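책상은 색보다 윤기를 먼저 보아야 합니다

귈리자르 으시으크(Gülizar Işık)
10/4/25
읽는 시간 4분

저는 한국어로 긴 글을 쓸 때 아직도 사전을 옆에 둡니다. 그래서 책상이 넓어야 합니다. 사전, 공책, 노트북, 찻잔이 한꺼번에 올라가고, 저녁에는 같은 책상에서 옷감도 자릅니다. 7월에 이사를 하면서 새 책상을 샀는데, 그때 제가 한 실수에 대하여 쓰고 싶습니다.

제가 산 것은 Clatberg라는 모델의 하얀 책상이었습니다. 가게에서는 정말 예뻤습니다. 표면이 거울처럼 반짝거리고, 손으로 만지면 미끄럽고 시원했습니다. 직원분은 "방이 밝아 보여요"라고 말씀하셨고, 그 말씀은 맞았습니다. 문제는 방이 밝아 보이는 것과 일하기 편한 것이 서로 다른 일이라는 점입니다. 창문 쪽에 책상을 놓으니 오전 내내 빛이 눈으로 올라왔습니다. 저녁에는 천장의 전등이 책상 위에 하나 더 생겼습니다. 저는 결국 책상 위에 식탁보를 깔았습니다. 비싼 표면을 사서 그것을 천으로 가리고 사는 셈이었습니다.

가구 가게의 설명을 읽으면 색 이야기가 대부분입니다. 흰색, 호두색, 회색. 광택에 대한 말은 맨 아래에 작게 있거나 아예 없습니다. 저는 순서가 반대가 되어야 한다고 생각합니다. 색은 며칠이 지나면 익숙해집니다. 그러나 반사되는 빛에는 저는 끝까지 익숙해지지 못했습니다. 제 어머니의 재단 책상은 이스탄불 집에 아직 있는데, 칠이 다 닳아서 윤기가 하나도 없습니다. 어머니는 그 위에서 검은 실도 흰 실도 쉽게 찾으십니다. 어릴 때는 그 책상이 초라하다고 생각했습니다. 지금은 부럽습니다.

물론 반대하는 의견도 들었습니다. 무광 표면은 기름 자국이 남고, 연필 가루가 잘 닦이지 않는다고 합니다. 일부는 사실입니다. 부엌이라면 저도 다시 생각할 것 같습니다. 하지만 작업하는 책상에서는 매일 편하게 보는 것이 더 중요하고, 얼룩은 가끔 닦으면 됩니다. 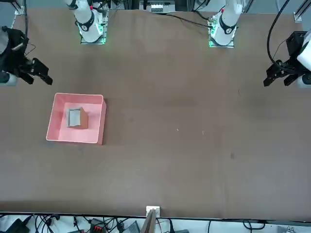 무광 갈색은 제가 지금 가장 좋아하는 표면입니다. 흰색보다 어둡지만 검은색처럼 무겁지 않고, 그 위에 놓는 물건의 윤곽을 방해하지 않습니다. 넓고 평평한 갈색 상판을 보면, 안쪽에 비스듬히 지나가는 가는 검은 전선도 눈에 들어옵니다. 하얀 것도 검은 것도 바탕과 섞이지 않습니다. 저는 바늘과 가위와 안경을 자주 잃어버리는 사람이기 때문에 이런 바탕을 원합니다.

그러니 책상을 고르실 때 가게의 조명 밑에서만 보지 마시고, 작은 견본을 받아서 집에 가져가 보시기 바랍니다. 오전에 한 번, 불을 켠 밤에 한 번, 이렇게 2번이면 충분합니다. 견본을 주지 않는 가게라면 저는 다른 가게로 가겠습니다. 제 하얀 책상은 아직 식탁보를 덮고 있고, 겨울이 오기 전에 바꿀 생각입니다.

문의: Fevness 편집부 | © Fevness | 맨 위로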